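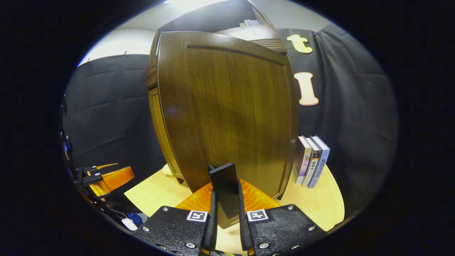
Gamholm Institute of Technology, Department of Mechanical Engineering, Household Manipulation Group

Figure 2. View from one of two hand-held grippers at a book-and-panel station. A brown wooden panel stands upright between the finger blades, with three books standing to its right.

4.2 Upright objects and thin edges

The 19 chores in the Ovasico set were chosen from tasks that a person does without planning: setting a book back in a row, moving a board, closing a lid. Chores with soft goods are treated in Section 4.3. The present section covers rigid objects that stand on one edge and can fall.

Demonstrations were recorded with hand-held grippers and the trained policy was then run on the two-arm bench at Vulham. The operator and the robot use the same finger geometry, so differences in outcome can be assigned mostly to sensing and control. Each finger plate carries a square fiducial marker from which the opening width is recovered (Figure 2). A trial was stopped after 60 seconds or when an object left the table, whichever came first.

Panels were the harder case. A tall panel with a raised border offers three possible contact depths at the side: the outer molding, the border, and the recessed field. People shift between these by feel. The policy commits to one depth on approach and seldom corrects it. When the fingers closed on the molding alone, the panel tended to pivot about its lower corner, and the second arm arrived too late to steady it. Reflections on the finished surface made the depth estimate worse, particularly when the overhead light was on. Dimming it helped on the panel chores and hurt on those with dark objects against the black curtain.

Books failed in a different way. A single book was grasped reliably if its spine faced the gripper and there was clearance on both sides. In a leaning row the fingers often took the neighboring book as well, or pushed the row over while entering the gap. Győri and Pap report the same fault for boxed goods on shop shelves, where the usual remedy is a divider. We did not add dividers, as few homes have them.

Contact with furniture behind the object was not penalized in training. Aranka Pap's review of the force logs shows that the arms touched the backing cabinet in many trials that we scored as successes. A household user would probably not accept this, and the scoring rule in Section 3.4 should be read with that in mind.

On this evidence, moving a free-standing panel is not yet a chore that can be left to the machine unattended. Returning one book to an open space is close, provided the space is wide enough for both fingers. The effect of finger thickness on that limit is taken up in Section 5.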